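20 May 2026
By Diệp Vương

4.2 Reasons for staying after the first season

In the previous section we described how people came to the evening clubs of Mapplebeck for the first time. Most of them came with a friend or saw a notice in the library. The question of why they stayed is more difficult, and the written answers do not always agree with the interviews. We sent the questionnaire to 552 persons who had joined a club in October, and 465 of them returned it. The clubs were of different kinds: choir, sewing, chess, Go, conversation in a foreign language and local history. We did not include sports clubs, where the fee is much higher and membership is often paid for a full year.

When we asked directly, members mostly gave the activity itself as the reason for staying. They wanted to sing better, or to finish a coat. In the interviews the same people spoke very little of singing or coats. They spoke of the walk home with another member, of the tea, and of the fact that somebody asked where they had been if they missed an evening. We do not think that the questionnaire answers are false. A person who is asked for a reason on paper will probably choose the one that looks serious enough to write down.

The board game groups are a useful case for this difference, as their equipment is simple and a beginner can take part on the first evening (Figure 1). One can see from the attendance lists that beginners in these groups did not leave more often than beginners in the choir, although they lost nearly all of their games in the first months. Losing was mentioned in the interviews as something tiring, but it was rarely given as a reason to stop.
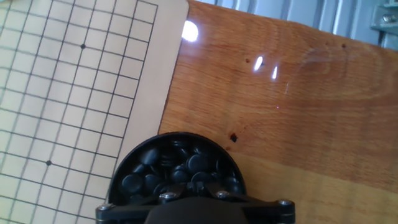
Vinh Âu, who read an earlier version of this section, objected that we make losing sound too easy. In his opinion the people who suffered most from it had left before we could ask them, and those who remained were a group already selected for patience. He also remarked that a choir hides a weak singer among the others, while in a game for two there is no place to hide.

We accept the first part of this objection. Our interviews were made in spring, and a member who stopped coming before the winter holiday had little chance to be among them. The questionnaire reached some of these former members by post, but their answers were short, and about 80 of the returned forms had the last page empty. For the second part we are less sure. Two singers told us that a wrong note in a small choir is heard by everybody, and one of them practised alone for several weeks before she dared to sing at full voice again.

The length of the evening seems to matter more than we expected. The conversation groups met for 60 minutes and the room had to be given back at once. In the other groups there was no strict end, and members stayed to put away the chairs or to talk in the corridor. Plirkerov describes this as the "loose end" of a meeting and argues that friendships begin in it. Our material supports his view in part. Members of the conversation groups knew fewer of the others by first name, and they more often answered that they would not notice if a particular person stopped coming. On the other hand, these groups also changed their members more often from term to term, and with our data we cannot separate the two effects.

Another matter is the arrangement of the room. In the Gestlow hall, the sewing group sat around one large table and the board players sat in pairs at several small ones. Members at the large table reported more talk with people whom they had not known before. In pairs, the talk was with one person and usually came after the game was finished.

Figure 2. Go board on a wooden table.
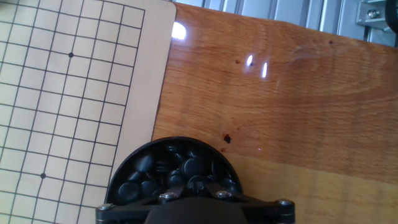 It would be too simple to say that a large table is better. Several older members told us that they preferred to speak with one person at a time, and three of them had left another club for this reason. One man said that in the history circle he could not follow when many spoke together - his hearing was weak - and that he had felt more lonely there than at home. Pratitz reports similar answers from members of a reading circle, although the rooms in that study were smaller and had carpets.

The fee had less influence than we had supposed at the start. In the choir it was raised during the year, and the number of members stayed almost the same. The members who complained of money complained mainly of the bus, which did not run after the late meetings. We return to the question of transport in section 4.3, where the answers are compared by distance from the town centre.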